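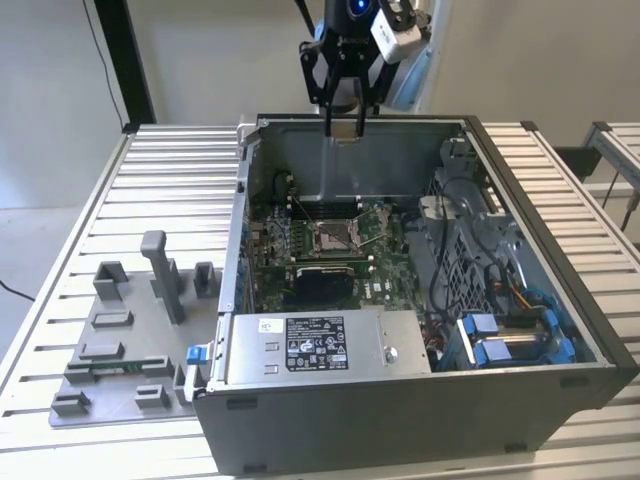 Figure 33. Tower on its side, side panel removed.

4.2 Before you fit the processor

1. Lay the tower on its side on a firm worktable, with the open side up.
2. Find the empty socket on the green motherboard. It is the square metal frame with a lever, near the memory slots.
3. Move any thin black cables away from the socket. Do not pull them.
4. Lift the lever slowly and keep your fingers off the contacts.

Note: the graphics card can stay in its slot during this work. The drives in the blue brackets also stay — you will need them only in section 4.5.

Caution: the mains lead must be unplugged before step 1. Touch bare metal of the case first.

Spare levers: Vodau part 2688.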